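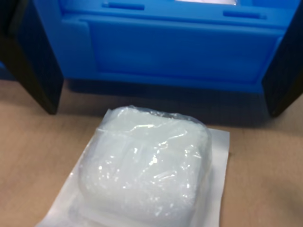

*Blue plastic container and a wrapped package on the work surface.*

**Wamau Recordings: interim report on the Tully tape transfer and reissue grant**
Reporting period: second quarter of the award, through December

## 1. Status

The grant covers the transfer, cataloging and partial reissue of the Tully masters, a set of open-reel tapes recorded by regional guitar and dance bands and kept by the former Tully studio. The inventory stands at 389 reels. At the close of this period, 113 reels have been transferred, checked and logged. The plan called for a higher figure by this point. The shortfall comes from tape condition and is covered in section 3.

Spending is within budget on all lines except supplies, where splicing tape and replacement reels have run over. We ask to move funds from travel to supplies. A revised budget table is attached separately.

## 2. Transfer work

All transfers are made at 96 kHz and 24 bits, flat, with no noise reduction and no equalization beyond the playback curve. Azimuth is set by ear and by phase meter at the head of each reel and again after any splice where the sound changes. Reels with test tones are aligned to those tones. Most of the Tully reels have none, and for these we use the alignment of the nearest dated reel from the same machine.

Each reel produces a preservation file, a listening copy and a log sheet. The log sheet records tape stock, speed, track format, splices, dropouts and any spoken slates. Slates have been the best source for song titles, as many box labels are missing or belong to other reels.

The catalog now holds 819 individual takes. This number includes false starts and partial takes longer than a few seconds. Alternate takes of one song are linked under a single work entry.

## 3. Tape condition

Part of the collection is on back-coated stock that sheds during playback. These reels are baked at low temperature before transfer and then rested for a day. The oven holds a small batch, so throughput on this stock is limited by baking time and cannot be raised by adding studio hours.

Acetate reels are not baked. Several have edge curl and play with uneven contact on the outer track. We have lowered the tension on the take-up side and accept a slower wind. On 2 reels the contact could not be brought to an acceptable level. Both are set aside and are not in the completed total.

## 4. Reissue program

The first release is a double album by Skarnavlow, a four-piece that cut two sessions at Tully and put out one single in its lifetime. Sequencing is done. The first disc follows the order of the earlier session. The second draws on the later one, where the band had added electric organ and slowed most of its set. Mastering for vinyl is in progress. Side three runs long, and the low end on its last track has been trimmed slightly to hold the level.

Test pressings were received on a Sunday and played on three turntables. Side two had a repeating tick at the same point on each copy, and the plant has agreed to recut that side. The other sides were passed. We expect the recut to move the release date by around 2 months.

The second release, a compilation under the working title *Iltar*, is at the rights stage. Agreements are signed for just over half of the proposed tracks. Where heirs can't be located, the track will be replaced with one already cleared.

## 5. Changes to the plan

- Acetate reels move to the end of the schedule so that shedding stock can be treated first.
- The listening copies will be issued as lossless files in place of compressed ones. Storage cost is minor.
- Liner notes for *Iltar* will be written after clearance is complete.

## 6. Next period

Transfers continue at the current pace, with two baking batches per week. The Skarnavlow recut will be approved or returned within five working days of receipt. The catalog will be opened to outside readers in draft form, without audio, once work titles have been checked against the slates.

We request written approval of the supplies transfer before the next payment is issued.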